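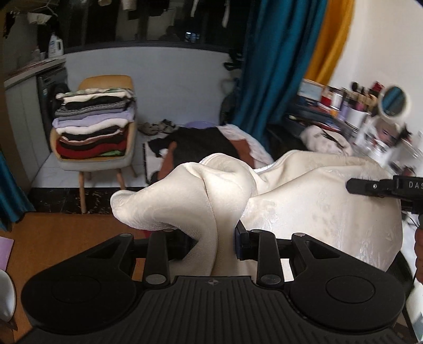 Folding the slippery things last

I left the satin until the end again. The pile on the chair was already tall by then, with the greens and the stripes near the top, and I had the whole bed to work on, so there was no real excuse.

Cotton stays where you put it. Satin slides, and the cream one with the faint floral pattern is the worst of the lot because there is so much of it. My method now is to spread it over the bedspread, smooth it from the middle outwards, fold it lengthways 2 times and then roll it. Rolled, it keeps its shape in the drawer. Folded flat, it has slipped open by the next morning.

Subbarao Mathew wrote in after my November post to say he hangs all his satin. I would too, but the rail is full - coats mostly.

The machine is tucked under the counter on the other side of the chair, so things don't have far to go. I still want a proper basket. Reynaldo Umali suggested one from Hakthorpe with a flat lid, and I'll measure the gap before I order it.

Bedding next. I've been putting that off as well.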